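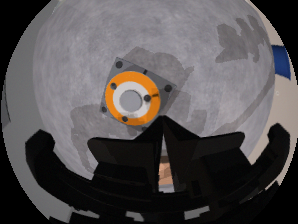 Home Forums Automation Meets and Visits Search Log in

Pemside open day, notes on the Cavalo wrist-view demo
Posted in December by torque_ripple

We use cookies to keep you logged in and to count visits. Accept Settings

torque_ripple wrote:

Went to the Pemside open day and spent most of it at the Cavalo station, so these notes are lopsided. If anyone covered the palletizing cell or the paint booth, please add.

The Cavalo station was a simulator bench. A desk, two monitors, and a six-axis input puck that visitors could use to drive a simulated arm. The left monitor had a fixed outside view. The right monitor had the wrist view only, rendered through a very wide lens model, with the round image and black corners you get from a real fisheye. The task was to bring the gripper up to the orange ring on the plate, line up on the grey disc in the middle, and stop short of contact. Behind the plate is a large sphere with a moon texture, which fills nearly all of the background.

My numbers, for what they are worth:

Wrist view update rate: 30 frames per second, shown in the status bar.
Command delay: set by the operator from a slider. Visitors got 50 ms by default.
Approach time on my best run: 52 seconds. I was slow.

Two observations. First, the wide lens makes distance hard to judge. The fingers are huge in the lower part of the view and the ring looks comfortably far past them, then the proximity warning goes off. Second, the moon texture gives you very little to work with when rolling the wrist. It is all speckle and blotches with a few darker patches, and I kept using the edge of one dark patch as a horizon without meaning to.

The presenter said the same task file runs on hardware at their other site with a Suominen arm. We did not see that.

----

backlash_42 wrote:

Thanks for writing it up. I was there in the afternoon and came away with a lower opinion of it.

My issue is that the open day page listed "live manipulation demonstration" and the station had no manipulator. I can run a simulator at home. I drove two hours to look at hardware. The palletizing cell was real, at least, although they had it at reduced speed behind the fence and the cycle was just the same pattern over and over.

Also, 50 ms of delay is generous. Anyone who has driven an arm over a bad link knows it feels nothing like that.

----

torque_ripple wrote:

The slider went a lot higher. I asked for more and the presenter moved it without any fuss. I should have written down the value. It was enough that I switched to move-and-wait.

Agreed on the wording of the page.

----

gridfin wrote:

Can someone say more about the lens model? We run a real wrist camera with a similar field of view and our calibration is a recurring headache. If Cavalo is rendering the distortion properly, as opposed to warping a normal render after the fact, that would be useful for us. A post-warp usually goes soft toward the rim.

----

torque_ripple wrote:

I asked. The answer was that they render several flat views and resample them into the round image, with coefficients taken from a calibration file. The file format is documented and you can load your own. Whether that counts as properly is up to you. I did not notice seams, but I was busy watching the fingers.

----

shim_stock wrote:

I was the person at the puck right before lunch, the one who hit the plate almost 8 times. Some comments from the bottom of the leaderboard.

The target is good. Orange outer ring, white ring inside it, grey disc at the center, all concentric, so when you are off axis the spacing between the circles goes uneven and you can correct from that. The plate sits on the sphere at an angle, with its edges running diagonally across the view, and I found that confusing for the first couple of runs. I kept wanting to roll the wrist until the plate was square to me. The task does not require it. You only have to be centered and normal to the disc.

Once I stopped trying to fix the roll I did much better.

----

backlash_42 wrote:

If roll is free then the task is missing a degree of freedom that matters in every real mating operation I have ever set up. There are holes in the ring and bolt positions on the plate. Why model those if the clocking does not count?

----

shim_stock wrote:

They might just be dark discs for all I could tell. There are small black ticks on the plate and on the ring too, and I assumed those were for clocking in a harder version of the task. I did not ask.

----

torque_ripple wrote:

There is a harder version. The menu had an entry with roll tolerance. It was grayed out for visitors.

----

fieldbus_fan wrote:

Different question. What was driving the arm underneath? On the Pemside site they list Fesard controllers for the training cells. If the simulator talks to a Fesard controller over the same interface as the hardware, then the demo is more interesting than it looked, since your program would carry over. If it is a kinematic toy with a nice picture, then backlash_42 has a point.

----

torque_ripple wrote:

It was somewhere between. There was a Fesard unit under the desk, powered, with a cable to the PC. The presenter said the motion planning ran on the PC and the Fesard box handled joint limits and the stop chain. The stop button on the desk did halt the simulated arm, and you had to reset from the Fesard pendant to get going again. I watched that twice, both times during shim_stock's session.

----

fieldbus_fan wrote:

Okay. That is a reasonable arrangement for training. People learn the reset sequence on the real pendant. I would still want to see whether the limits file is identical to the one in the cell.

----

backlash_42 wrote:

A reset sequence is ten minutes of training. Contact is what takes months. Does the simulator do anything sensible on contact? From the outside view it looked to me like the fingers went into the plate slightly before the thing stopped.

----

shim_stock wrote:

As the leading authority on contact at that station: yes, there was visible penetration, small, then a stop. No bounce and no force readout. The warning tone starts before you touch. I would not use it to tune any kind of compliant insertion.

For approach and alignment it did its job. My last run was clean. The fingers were pointed at a spot just under the ring, I came up slowly, and the gap between them was narrow enough that I could use it like a sight. There is a strip of tan surface visible through the gap, and when it stayed put I knew I was not drifting sideways.

----

gridfin wrote:

That last part is what I do on our real cell. Gap between the fingers as a sight line. It works until you change fingers, and then all the operators complain for a week.

Did anyone ask why a moon? Our test scenes are all gray boxes.

----

torque_ripple wrote:

The presenter said the sphere is the standard curved workpiece for the course, and the texture can be swapped. They have a plain one and a checker. The moon is on by default at public events.

I would have preferred the checker. With the moon, depth cues on the surface are weak, and the wide lens curves everything anyway, so you cannot easily separate the curvature of the sphere from the curvature of the view.

----

gridfin wrote:

I would argue the opposite. Real surfaces are closer to speckle than to checkers. Castings, weathered panels, concrete. If the operator needs a checker to land on the target, the operator is not ready. Same for any vision routine trained on it.

----

torque_ripple wrote:

For vision, I agree. For a visitor with five minutes on the puck, less so. I was rating it as a demo.

----

backlash_42 wrote:

And as a demo it should have had an arm next to it. A small one would do. Suominen makes a tabletop unit that fits on the same desk. Put the ring and plate on a ball, run the same task file, let people compare the two wrist views side by side. Then we would have something to discuss other than texture.

----

fieldbus_fan wrote:

The Suominen tabletop unit needs a fence or a speed cap with the public around. At the capped speed you would wait a while for each run. I can see why they left it out. I still think it would have been the better station.

----

lurker_on_shift wrote:

I work near Pemside and get over there for the evening course. The hardware version of this task exists and I have run it. Plate and ring look the same, ring is orange, no moon. The view from the real camera is noisier and you get glare off the plate if the overhead lights are on, so we run it with them off. Lining up on the rings carries over from the simulator without much trouble. Distance does not. Everyone stops too early for the first evening, then too late, then gets it.

They usually let visitors see the course cell if you email ahead. It is not on the open day page.

----

backlash_42 wrote:

That would have been good to know before the drive. Is the cell on a Fesard controller as well?

----

lurker_on_shift wrote:

Yes. Same pendant. I have not compared the limits file, and I do not think I have the permissions to open it.

----

fieldbus_fan wrote:

If you can get someone to export it, I would like to see both.

----

torque_ripple wrote:

I will email them about the course cell. If they say yes I will take the calibration question along for gridfin. Send me your coefficients format and I will ask if their loader takes it as is.

----

gridfin wrote:

Sent by message. Ours has the principal point in pixels, theirs may want it normalized. Check that first.

Log in to reply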